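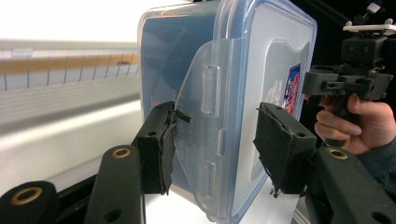 A reader wrote in after the last one of these to say that a reality TV reunion taping is just people yelling on couches, so what on earth is there to inspect? Plenty! I do the floor check for the live audience tapings of Kiani, and yes, the couches are on the list. You've all been asking for it, so I'm posting the whole thing from the Cadus Theater walkthrough on March 17, 2025, with my comments left in (and a few cleaned up, my language gets salty by the balcony).

BEFORE THE AUDIENCE COMES IN

[x] Exit doors open from inside, no chains, no gear parked in front
OK. Lobby left sticks a little. Pushed it with my hip and it went, but I've asked the house to plane it down before September.

[x] Exit signs lit
OK, all of them. The lighting crew wanted the one by the stage covered for the close-ups. Nope.

[x] Seats released match the house limit
252 on the floor, and the ticket list matched. The fan club asked for standing room at the back and I said no again — sorry, I know you all want to see the confrontation in person.

[ ] Aisle lights
NOT OK. Row 17 was dark on the house left side. Taped the step edge with glow tape and put an usher there. Recheck next visit.

[x] Cables crossing walkways covered
OK after a fix. Pirent did the sound this time and they are usually tidy, but a mic line was running bare across the cast entrance. Cast members come through there in five-inch heels, already mad at each other. It's covered now.

STAGE AND SET

[x] Couches locked or weighted
OK. I sit on every one and then bounce (go ahead and laugh). Last season a loveseat rolled during a walk-off and the clip got more views than the finale.

[x] Riser edges marked, steps solid
OK. White tape on black carpet, visible from where the cast sits.

[x] Glassware swapped for plastic
OK. The stemmed ones look real on TV. Refills come from offstage, no bottles on the table.

[x] Overhead lights have safety cables
OK, signed off by the rigger. I don't climb, I just read the sheet and look up a lot.

[ ] Clear path from couch to dressing rooms
PARTLY. Wardrobe racks had crept into the hall. Moved them, came back after lunch, they had crept again. Needs tape on the floor and a stern sign.

AUDIENCE AND CAST

[x] Security positions walked
OK. Two by the stage steps, and I'd like one more by the host's chair if the budget ever stretches.

[x] Bags checked at the door
OK. Doors at eight, line moving by then. Homemade signs are fine, signs on sticks are not.

[x] Quiet room for cast, with a door that closes
OK. No cameras in there, period. I check for them too, and I'm happy to say I've yet to have a fight about it on this show.

[x] First aid kit stocked
OK. Low on blister bandages (see heels, above), so I threw in a box.

[ ] Evacuation announcement recorded and tested
NOT OK. The recording still says Zunirari, the show that had the stage before us. The host will read it live until the new one is in.

Open items go to the house and to production tonight. I'll add the rechecks under this post when I've walked it again.

Recent posts
Kiani reunion: what the seating chart tells you
How to get audience tickets without paying a reseller
Zunirari canceled after one season
Your comments on the Kiani finale, all 1,242 of them
What I pack for a taping day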